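Foro Kikarard › Textil del hogar › Cuidado y lavado

Tema: Encogimiento de algodón tejido en telar, ¿lavado previo o no?

telar_norte
Tengo 4 metros de algodón a cuadros, ligamento tafetán, comprado en Jimaser para hacer colchas. La etiqueta indica 30 grados como máximo y no dice nada del encogimiento residual. ¿Laváis la pieza entera antes de cortar o dais margen en el patrón y listo?

Gbeho
Lavado previo siempre, a la misma temperatura a la que se vaya a lavar después la colcha. El margen en el patrón no sirve porque la urdimbre y la trama no encogen igual. En tafetán la urdimbre suele encoger más, ya que sale del telar con más tensión. Si cortas antes, el cuadro se deforma y las costuras ondulan.

m_urdimbre
No estoy de acuerdo con el «siempre». Si el tejido viene sanforizado, el encogimiento residual es despreciable para una colcha y el lavado previo solo quita apresto, que ayuda bastante al cortar. Yo haría una probeta antes de mojar toda la pieza.

telar_norte
¿De qué medida, la probeta?

m_urdimbre
Marca un cuadrado de 400 mm de lado con hilo de color, no con rotulador, dejando un palmo libre hasta el orillo. Lavas, secas en plano sin estirar y mides en las dos direcciones. La diferencia dividida entre la medida inicial, por 100, te da el porcentaje de cada sentido. Si los dos valores salen bajos, corta sin lavar.

Gbeho
Con un solo lavado te quedas corto. El algodón sigue moviéndose en el segundo y a veces en el tercero. En mayo hice la prueba con una tela de Trakville y el primer ciclo daba un valor perfectamente aceptable; el segundo, no.

Adom Wumbei
Los dos tenéis parte de razón. La probeta vale, pero hay que repetir el ciclo hasta que dos medidas seguidas coincidan. Y ojo con la secadora: la agitación en caliente encoge más que el agua. Si la colcha va a pasar por secadora, la probeta también. 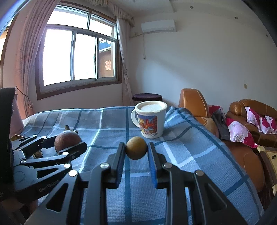

Otra cosa son los tintes. En los cuadros azules conviene mirar la solidez antes de juntar la tela con un forro blanco — un paño blanco húmedo, frotado con fuerza sobre la zona más oscura, basta para saber si descarga. Si mancha, lavado previo aparte, diga lo que diga la probeta.

m_urdimbre
Lo del paño lo suscribo. Lo de repetir ciclos me parece excesivo para una colcha, que admite un par de centímetros de error.

Gbeho
La colcha sí. El forro cosido a ella, no, si es de otra composición.

telar_norte
El forro es mezcla con poliéster. Haré probeta de las dos telas, con secadora, y pongo aquí las medidas.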